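Updated 10 Sep 2024 with the new notes on street permits.

# How to Plan a Fan Festival in a Small Town

So you want to fill your town with costumes, themed snacks and people who can quote every line of your favorite series? Do it! I've helped run the Dimmont fantasy weekend since it was one long table in a parking lot, and I still get goosebumps when the first cloaks come around the corner. This guide covers the order we do things in, with the bits we got wrong the first time.

## 1. Pick a theme you can use

Look into rights before you print a single flyer. A famous book or movie belongs to somebody, and a ticketed event using its names, logos or creature designs usually needs written permission. Even a free event can get a letter.

We went with a made-up kingdom called Malel. It has its own map, its own crest and a very silly national anthem, and we can put it on anything we like. Visitors still come dressed as whatever they love, and that's half the fun.

If you do want a licensed theme, write to the rights holder first and hold off on announcing anything until you have a yes on paper.

## 2. Count your town before you count your tickets

Dimmont has 2,131 residents. Our first open-entry year, 4,000 people showed up in June and the only gas station ran out of ice before lunch.

Walk the site with a notebook and write down:

- how many cars can park without blocking a driveway
- where a fire truck would get in and out
- the number of restrooms, and who has the keys
- the shade (kids in velvet robes get hot fast)
- where the trash goes at the end

Your lowest number sets the size of your event. For us it was parking, so now we cap each session and sell timed entry.

## 3. Get permission, then announce

I know, I know – announcing is the exciting part! But a post can spread overnight, and you can't pull it back. Before you go public, have these in hand:

1. A signed agreement for every building or field you're using
2. The street closure permit, if you need one
3. Proof of insurance with the right dates on it
4. Food permits for each vendor

Street closures take the longest. Our county now asks for a drawing showing the barriers, the detour and the walking route for neighbors. Knock on doors too. The folks on Cabanatuan Street have the festival right outside their windows, so they get free passes and a phone number that somebody picks up.

## 4. Build the day around things people can do

Decorations look great in photos, but hands-on stuff is what people talk about on the ride home. Our biggest hits:

**Wand and staff making.** Precut dowels, hot glue at a supervised table, lots of paint. Run it in groups of 10 so everyone gets help.

**A costume parade.** Free, short and loud. Put the little kids up front so they set the pace.

**A field game.** Make up your own rules and keep them simple enough to shout across the grass. Soft balls only, please.

**A potion bar.** Lemonade, berry syrup, fizzy water and a big list of ingredients so people with allergies can choose safely.

Leave gaps in the schedule. Lines run long, and a family that has just waited for a pretzel wants to sit down and eat it.

## 5. Sort out tickets

We use Grodirent for ticketing and gear rental, though any system that handles timed entry will do. Put the refund policy on the first page, in plain words. If the event moves or gets called off, say so everywhere on the same day and tell buyers exactly how they get their money back.

Hold a few tickets for walk-ups. Somebody's cousin is always in town.

## 6. Dress your crew

Visitors need to spot a helper from across a field. Pick a shirt color that won't get lost among the costumes and order extras in the larger sizes, which always go first. We ordered 160 last time and gave out nearly all of them.

Wash printed shirts inside out before the big day, then fold and stack them by size. Handing them out goes so much faster when you aren't digging through a box.
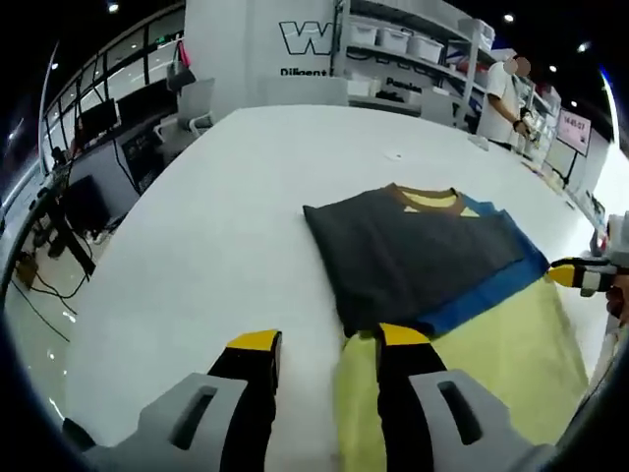
*A dark shirt folded on top of a yellow-green garment.*

Tape a size label to each pile, and keep a sign-out sheet beside it if you want the shirts back for next year.

## 7. On the day

Open the crew check-in two hours before the gates. Walk the whole route once with a radio, including the dull spots behind the tents. Then check these:

- signs facing the way people will be coming from
- water stations full
- first aid tent staffed and easy to find
- lost-kid meeting point marked on every map

If rain is coming, make the call early and post it in one place that you update all day. Ours is a pinned post plus a chalkboard by the gate, and the chalkboard gets more readers!

## 8. Take it down

Book your cleanup crew separately from your event crew, who'll be wiped out by then. Feed both. Take photos of the site before and after, return the keys and get your deposit back in writing. Signs and crest banners go in dry bins with the lid labeled, and the extension cords get coiled before anybody goes home.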